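Two hands, one bag

I got to Gritasdale a little after nine, and Loubna Fawzy already had her hands full. She was halfway through a take, so I stood by the door and kept my mouth shut (hard for me!) until she let out a breath and waved me over.

Loubna teaches robots for a small outfit called Lombardi, and she does it by driving them. She moves, the arms move, and everything gets saved. "People think I write code all day," she said. "I pack groceries. I've packed the same groceries since August."

The task this month is bagging. One arm looks after the paper bag, the other brings the stuff. I asked how many times she has to show it and she laughed at me. "They want 600 good ones. I'm at 63 for this version." A good one runs 30 seconds or so if she doesn't dither, and dithering is the thing she worries about most. If she stops to think in the middle of a reach, the robot learns to stop there too, and it has no idea what it's supposed to be thinking about.

"My early ones were awful," she said. "I'd get right up to the bag and hover. So then the policy hovered. It was like watching a video of my own bad habits."

She let me have a go, and oh boy. The thing I wasn't ready for was having no feeling in my fingers. You squeeze and you have to look to find out if you've got it. I dropped mine twice and then shoved the bag clean across the table -- Loubna deleted both takes without a word, which I thought was gracious.

Paper is what makes it tough, she told me. A crate stays where you put it. A bag folds, slides, leans on itself, and the handles get everywhere. She'll start some takes with it standing and some with it flat on its side, opening toward one arm or the other, so the robot doesn't fall in love with one setup. Soft toys are kinder, because you can grab them badly and still hang on.
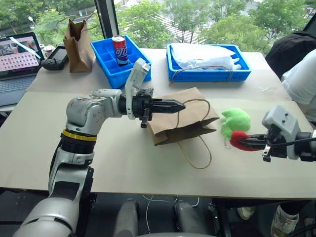

Hjørdis Tveit thinks all that variety comes too early. She told me over coffee that she would rather have 2 clean starting positions, learned well, before anyone lays a bag down sideways, and that she'd take the teacher's hands off the controls sooner and only step in when the robot gets stuck.

Loubna has heard this before. "She's right about the stepping in," she said. "I learn more from fixing one bad grab than from ten nice ones. But if I only show it the easy bag, it only knows the easy bag." They've agreed to try it both ways on the next batch.

I asked if she ever gets bored. She thought about it for a while. "By lunch, sure. Then I change which arm goes first and I'm a beginner again."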